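Chapter 4
Choosing a Simulation Kit for Kitchen Tasks

By the end of this chapter you should be able to:
read a vendor's task list and tell which tasks your own robot could attempt
explain what a scene file, an asset and an episode are
compare two kits on setup time, license terms and support

4.1 A kit on the shelf

Most small teams do not build their own simulated kitchens. They buy or license one. A kit of this type comes with rooms, counters, a set of objects that can be picked up, and a control program that lets a model arm move among them. The buyer adds a robot and a policy, and starts running trials.

The kit used throughout this chapter is Fetside, sold by Skiline. We chose it because its license lets students run it on a classroom machine and because its documentation is short enough to read in one sitting. Ginevra Benedetti and Teun Hoekstra, who tested it for this edition, set it up on 2 computers. The first install went through without trouble. The second failed until the graphics driver was replaced – a problem the manual mentions only in an appendix.

Fetside groups its tasks by room. The kitchen group is the largest, and it mixes food, tools and containers on the same counter. A policy that has only ever seen one object at a time tends to do badly in such a setting. It has to pick the right item and keep the arm and whatever it is holding clear of the rest.

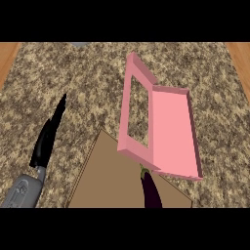

Figure 4.1 Kitchen counter in simulation, with a knife held in the gripper, an eggplant on a cutting board and an open pink box.

Look at the knife in Figure 4.1. A long tool changes the planning problem. The controller must keep track of the blade as well as the fingers, and a path that is safe for an empty hand may not be safe once the tool is in it. Hinged objects raise a second question. A lid is a moving part, and a kit should state how its joint behaves when something pushes against it. Fetside lists joint limits for every hinged asset. Plarno, the other kit we compare in Section 4.3, leaves the user to find them by testing.

4.2 What the price covers

The basic Fetside license includes 50 kitchen scenes and one year of updates. Extra rooms are sold separately. Support is by e-mail, and our testers had a reply to their driver question by Thursday of the same week.

Before you compare prices, write down what your project needs. A team studying grasping may never open a second room. A team studying long tasks will probably want several, and should ask whether objects can be carried from one to another.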